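**Ticket 3439**
**Queue:** Rooms and floors
**Location:** Greenberg, back bedroom
**Opened by:** Kobina Asante
**Status:** Resolved, with one item left open
**Summary:** Tape won't stay down, bin liner won't stay up

Two complaints in one ticket, I know. The form told me to file them separately and then froze when I tried, so here they are together.

The bedroom floor is laid out in squares with clear packing tape on the beige carpet. Litter gets set out on the squares, then it gets picked up and put in the small round bin. A child could run this system, and a child would probably have bought better tape. The strips curl at the crossings, pick up fluff and let go.

The liner is the other half. The bin takes a very small bag, we are out of very small bags, and the shopping bags we've been using slide down inside as soon as anything with a bit of weight goes in. Then you're fishing for the rim with two fingers, past somebody's old paper cup.

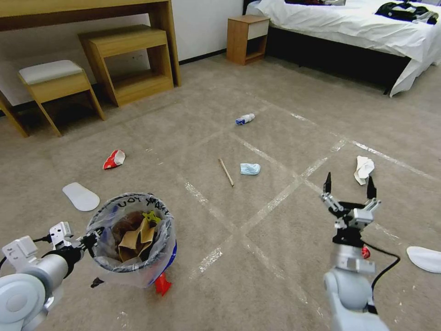 *3 min read, according to the ticket system, which also shows this on tickets that say "fixed"*

### Log

**8:40 a.m.** Started with the liner, as the easier of the two. Folded the THANK YOU bag down over the rim as far as it would go. Dropped in brown paper. Held. Dropped in a full soda can from a height I would call unfair. The bag went straight down and so did my mood.

**9:05 a.m.** Tried a wide rubber band under the lip. Held very well. Also made it a two-person job to get the bag out again, and the second person had gone to get coffee.

**9:30 a.m.** Tried knotting the slack at the back, handles and all. Best so far. You get a lump on one side, but the rim stays folded and the opening stays open. Empty the can first, obviously. I have now written "empty the can first" on a sticky note and put it on the door.

**10:15 a.m.** Tape. Pulled up one bad crossing to see what was going on underneath. Carpet lint, plus a quantity of hair I'd rather not discuss. The old strip had no stick left at all. Vacuumed along the line, pressed new Stima clear tape down with the back of a spoon, and walked on it in socks. Fine. Walked on it in shoes. Less fine.

**11:00 a.m.** Cut the ends square instead of tearing them. Torn ends lift first, and once you've noticed this you will see it everywhere, including on parcels at home. Ran the second strip over the first at each crossing and rubbed it flat from the middle out.

**11:20 a.m.** Discovered that a shoe insole left on a fresh strip gets stuck to it just enough to lift the edge when you pick it up. The foam ones are the worst. The chopstick, on the other hand, has caused no trouble at any point and I'd like that noted.
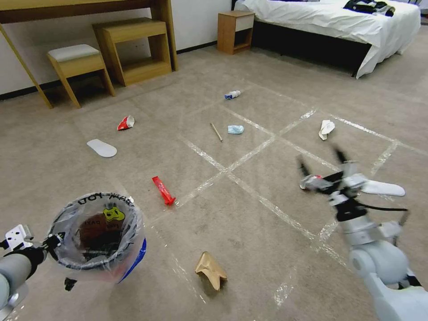 **Kwaku Owusu:** Please don't put any more tape on top of old tape. I did that last October and ended up with a ridge you could trip on. Take the old strip off completely, go slowly, and pull it back low along the floor so you don't bring the pile up with it. Also, Drudalden sells a carpet-safe tape. It costs more. I asked for it at the time and was told the packing tape was "perfectly good tape," and it is, if you are a box.

**Kobina Asante:** Noted. Old strips coming off as we speak. I've put in for a roll of the Drudalden under order 1566 and described it as "essential," so we'll see how that goes. What did you do about the liner?

**Kwaku Owusu:** Knot at the back, same as you. Then turn the bin so the lump faces away from whoever is using it. The paper bag goes in last if you can manage it. It's all air and corners, and if it goes in early it sits there like a guest who got the good chair.

**1:45 p.m.** Old strips off at the worst crossings. Carpet underneath is a slightly cleaner beige than the rest, so the grid will now be with us in spirit even if we remove it.

**2:10 p.m.** Litter back out on the squares. I stood the paper bag up, partly to see if it would stay. Knot at the back of the bin. Rim folded all the way around.

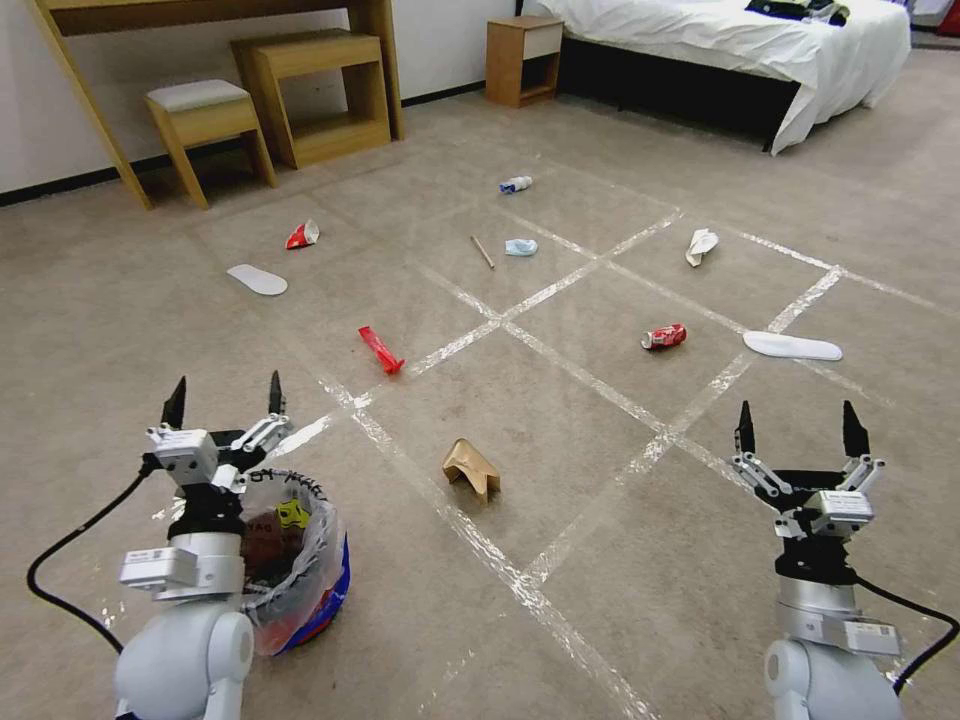

*Afternoon layout: liner folded over the rim, soda can on its side, insole on a tape line.*

**3:30 p.m.** One full pickup done. The liner stayed put. One strip lifted near the insole, and I pressed it down with the spoon, which lives on the windowsill now. Please don't take it back to the kitchen.

### Still open

- Carpet-safe tape, order 1566. Waiting on Erkis to approve it.
- Very small bags. I've asked for a box of 3000, the only size they come in. Storage suggestions welcome.
- The form freezing. Moved to its own ticket, once the form let me.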